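Chapter 7
Inventory and the Cost of Goods Sold

After you study this chapter, you will be able to explain why a business counts its goods, to record a purchase under the periodic method, and to compute the cost of goods sold for one month.

In the last chapter we worked with services, where there is nothing on the shelf. Now we pass to a company that buys goods and sells them again. Our company is Trovonetti, a small shop for home textiles, which is owned by Karla Nava. Her main supplier is Laitinen.

On the first day of January the shop had 384 bedsheets in stock. During the month it bought 802 more. At the end of the month Karla must answer a simple question -- how much did the sold sheets cost her? The price the customer paid does not help us with this. We need the cost, and for the cost we need to know what is still in the store.

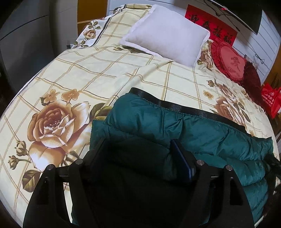
The difficulty comes when Laitinen changes its price in the middle of the month. Two sheets of the same kind then have two different costs, and Karla must choose which cost leaves the books first. Section 7.1 treats the first-in, first-out method. Section 7.2 treats the average cost method, and there we use the same numbers again, so please keep your worksheet.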